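보낸 사람: Nuwan Ranasinghe
받는 사람: 의류 정리·보관 메일링 리스트
제목: Re: [정리] 끈 달린 주황색 상의 접는 순서, 8월 개정안

Malachy 님, 목록 여러분께.

개정안 초안에 대한 의견을 받은 순서대로 답합니다. 인용은 필요한 부분만 남겼습니다.

Malachy Dunne 님이 쓴 글:
> 초안 2절을 읽었습니다. 끈을 옷 안으로 넣고 접으라고 되어 있는데,
> Tremine 창고에서는 끈을 밖으로 빼서 접힌 면 위에 올려 둡니다.
> 꺼낼 때 끈이 안에서 꼬여 있으면 푸는 시간이 접는 시간보다 깁니다.
> 그리고 깃 부분을 언제 펴는지가 빠져 있습니다. 접기 전입니까, 첫 번째
> 접기 다음입니까? 우리 쪽에서는 사람마다 다르게 하고 있습니다.
>
> 한 가지 더. 인쇄면을 안으로 접으라는 규정은 근거가 무엇입니까?
> 선반에서 글자가 보여야 찾기 쉽다는 의견이 많습니다. 300벌을 한 번에
> 내보낼 때는 이 차이가 큽니다.

끈부터 답합니다. 초안에서 끈을 안으로 넣게 한 것은 쌓았을 때 옆 더미에 걸리는 일을 막으려는 의도였습니다. 다만 꼬임 문제는 인정합니다. Zellham에서 같은 지적이 두 번 들어왔고, 둘 다 가는 끈이었습니다. 굵은 납작끈에서는 보고가 없습니다. 따라서 개정안에서는 끈을 종류별로 나눕니다. 가는 끈은 천 위에 길게 펴서 한 방향으로 정렬한 다음 마지막 접기 직전에 8자로 한 번 감아 접힌 면 위에 올립니다. 납작끈은 기존대로 안에 넣습니다. 끈 끝에 매듭이 있으면 매듭은 풀지 않습니다.

깃은 접기 전에 폅니다. 초안에 빠진 것은 제 실수입니다. 깃이 뭉친 상태로 첫 번째 접기를 하면 두께가 한쪽으로 몰리고, 열 벌 정도만 쌓아도 더미가 기웁니다. 나중에 바로잡으려면 전부 다시 펴야 합니다. 깃을 세운 채 보관하는 옷은 이 절차의 대상이 아니며 옷걸이를 씁니다.

인쇄면 규정은 1971년판 Ó Néill 지침에서 그대로 넘어온 문구입니다. 당시의 인쇄는 겹쳐 두면 서로 붙는 경우가 있어서 면을 감추게 했다고 적혀 있습니다. 지금 쓰는 인쇄에 이 근거가 그대로 적용되는지는 확인하지 못했습니다. Wunex에서 받은 시험용 옷으로 겹침 보관을 해 볼 예정이고, 결과가 나올 때까지는 인쇄면 사이에 얇은 종이를 한 장 넣는 조건으로 바깥 접기를 허용하는 안을 제안합니다. 종이는 무광이면 종류를 가리지 않습니다.

Malachy 님 의견을 반영한 2절 전문은 다음과 같습니다. 번호는 초안과 다릅니다.

2.1 작업면

작업면은 평평하고 옷보다 넓어야 합니다. 흰색 상판을 권합니다. 먼지와 부스러기가 바로 보이기 때문입니다. 옷을 올리기 전에 상판 전체를 마른 천으로 닦고, 옷을 올린 다음에도 가장자리 밖을 한 번 더 확인합니다. 상판에 남은 알갱이는 옷을 돌리거나 끌 때 안쪽으로 딸려 들어가고, 접힌 뒤에는 찾을 방법이 없습니다. 과자나 음료를 두는 선반이 같은 방에 있으면 이 확인은 생략할 수 없습니다.

2.2 펼치기

옷을 상판 위에 대강 펼칩니다. 이 단계에서는 주름을 펴지 않습니다. 깃의 위치, 인쇄의 위치, 끈이 지나가는 방향만 확인합니다. 아래의 옷은 2.2를 마치고 2.3에 들어가기 전의 상태에 해당합니다. 깃 쪽이 상판의 먼 쪽에 뭉쳐 있고, 가는 빨간 끈이 천 아래쪽 절반을 가로지르며, 흰색 "N02" 글자는 왼쪽 아래 모서리 가까이에 있습니다. 옷 오른쪽 위 너머의 상판에는 어두운 색 부스러기가 있으므로 2.1의 기준으로는 불합격이고, 닦은 다음 진행해야 합니다. 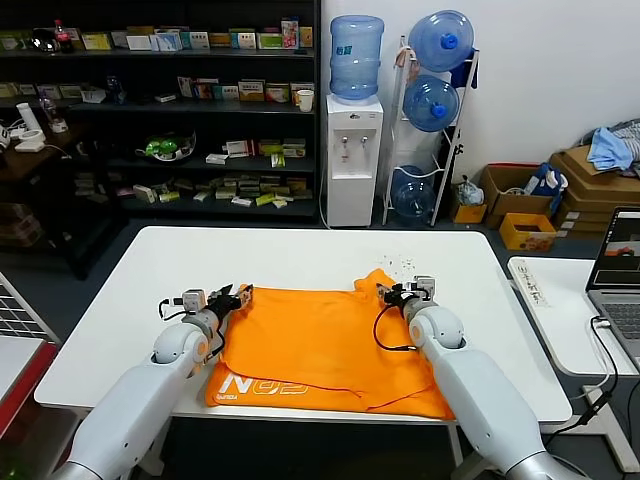 2.3 깃과 끈

가) 깃을 양손으로 잡고 바깥쪽으로 당겨 뭉친 부분을 풉니다. 당기는 힘은 천이 상판에서 뜨지 않을 정도로 합니다.
나) 깃의 중심선과 밑단의 중심선을 맞춥니다. 허용 오차는 2cm입니다.
다) 끈을 천에서 들어 올려 중심선과 나란하게 다시 놓습니다. 천 위로 끌지 않습니다.
라) 손바닥으로 중심에서 바깥으로 주름을 밉니다. 인쇄 위는 문지르지 않고 눌러서 폅니다.

2.4 접기

가) 좌우를 중심선 쪽으로 접습니다. 인쇄가 모서리 가까이에 있는 옷은 접는 선이 글자를 지나지 않도록 폭을 조절합니다. 큰 글자 밑에 작은 글자가 붙어 있는 경우 작은 글자까지 포함해서 판단합니다.
나) 밑단을 위로 올려 절반으로 접습니다.
다) 가는 끈은 이때 8자로 감습니다.
라) 한 번 더 접습니다. 끈은 접힌 면 위에 놓습니다.

2.5 쌓기

한 더미는 최대 14벌입니다. 접힌 등 쪽이 선반 앞을 향하게 하고, 홀수 번째와 짝수 번째 옷의 방향은 바꾸지 않습니다. 초안에는 번갈아 놓으라고 되어 있었지만 꺼낼 때 끈이 서로 반대쪽에서 나와 불편하다는 의견이 있어 삭제했습니다. 작은 상자나 납작한 봉지를 넣는 칸에는 옷을 섞어 두지 않습니다. 봉지 더미가 무너지면서 옷 위로 올라오는 경우가 잦고, 그때마다 더미를 내려서 다시 쌓게 됩니다.

Malachy Dunne 님이 쓴 글:
> 라벨은 더미마다 붙입니까, 칸마다 붙입니까?

칸마다 붙입니다. 더미에 붙인 라벨은 맨 위 옷이 나가면 함께 없어집니다. 인쇄가 바깥으로 보이는 더미라도 칸 라벨은 생략하지 않습니다. 라벨에는 색, 인쇄 문구, 끈의 종류를 적습니다. 색 이름은 부록 색상표의 표기를 따르고, "밝은", "진한" 같은 수식어는 쓰지 않습니다.

남은 문제는 두 가지입니다.

첫째, 2.3 나)의 허용 오차를 어린이용 치수에도 그대로 쓸 수 있는지 모르겠습니다. 작은 옷에서는 같은 오차라도 접은 모양이 눈에 띄게 틀어집니다. 어린이용을 다루는 분의 측정값이 있으면 보내 주십시오. 접은 뒤의 폭과 중심선에서 벗어난 거리만 있으면 됩니다.

둘째, 안감이 미끄러운 옷은 2.4 나)에서 접은 면이 다시 풀립니다. 얇은 종이를 끼우면 나아진다는 의견과 더 미끄러진다는 의견이 모두 들어와 있습니다. 저는 아직 어느 쪽도 재현하지 못했습니다.

문구 수정은 이 글에 답장으로 주시고, 인용은 해당 항 번호만 남겨 주십시오. 부록 색상표는 이번 개정에서 손대지 않습니다.

Nuwan Ranasinghe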